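About Us

Posted 07/08/2019 by the Clakumstead office

Clakumstead supplies reusable drinking vessels to canteens, schools, clinics and meeting venues. We stock tumblers, handled mugs, jugs and lids in clear and tinted plastics, together with the racks and trays needed to store them. We do not make the goods ourselves. We select them from moulders, test them, hold stock and deliver in mixed cartons, so that a small canteen can order the same item as a large one.

The company began as the catering supply counter of Oosthuizen, a general hardware wholesaler. Customers were asking for clear mugs that could go through a commercial dishwasher every day, and the counter kept a record of which ones came back cracked, clouded or leaking at the handle. That record became our first test sheet. When the counter was separated from the wholesaler, the test sheet came with it, and a revised version is still in use.

What we test

Every vessel in the catalogue passes through the same bench routine before it is listed. The bench is a plain table with a wipe-clean top. Samples are rinsed, dried and inspected for moulding faults: sink marks, flash along the parting line, trapped bubbles and uneven wall thickness. Still drinking water is then added and the vessel is left to stand. We check the outer wall and the base for seepage, and we look at the rim and the handle joints while the vessel carries its load.

Handles get the most attention. A closed loop spreads the load between two joints, but the joints must be thick enough to resist twisting when the mug is lifted by someone with wet hands. An open loop is easier to drain and stack, and some users find it easier to grip. Holes moulded through a handle save material and can let water run off after washing. They can also hold residue if the edges are sharp, so we run a brush through each one and record the result.

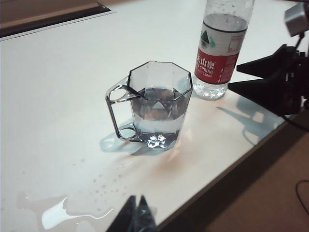
Faceted bodies are treated as a separate class. Flat sides give a better hold than a smooth cylinder and hide light scratching, and a cut pattern in the base disguises the dulling that comes with repeated washing. The disadvantage is that each corner is a change of direction in the wall, and corners are where stress marks tend to appear first. An octagonal mug is therefore inspected at all its corners, inside and out, under a side light. Clear water is used for this check – coloured drinks conceal fine lines.

Capacity is stated as a working fill and as a brimful figure. The working fill leaves a gap below the rim so that the mug can be carried. Many of our customers pour from bottles, and they need to know how many servings a bottle gives. We publish both figures on the product sheet, in millilitres only.

Wash testing

Samples that pass the bench go to the wash room at Carkska, where they complete 400 cycles in a commercial machine. They are taken out and examined after 200 cycles and again at the end. Clouding is compared with an unwashed sample from the same batch. An item that shows crazing at the first inspection is withdrawn and is not retested unless the moulder changes the material or the tool.

Stock and delivery

The warehouse is at Vodinia. Standard cartons hold 12 mugs, separated by card dividers. Mixed cartons can be made up on request, although tall jugs are packed separately. Damaged items should be reported within 2 working days of delivery, with the batch code from the carton label. The code on the base of the mug refers to the mould and is of less use to us.

What we do not supply

We do not sell single-use cups, insulated flasks or bottled water. Printed and engraved goods were removed from the catalogue in July, as the ink could not be made to last through the full wash test. Customers who need marked mugs for separate wards or classrooms can choose from the tinted range or use our removable handle tags.

Replacement lids are kept for every current jug and for discontinued jugs while stock lasts. Please measure the inside diameter of the rim before ordering.

Filed under: Company information, Drinkware

Recent items
Reading a carton label
Tinted range: colour chart
Handle tags and how to fit them
Storing clear jugs between terms
Changes to the wash test sheet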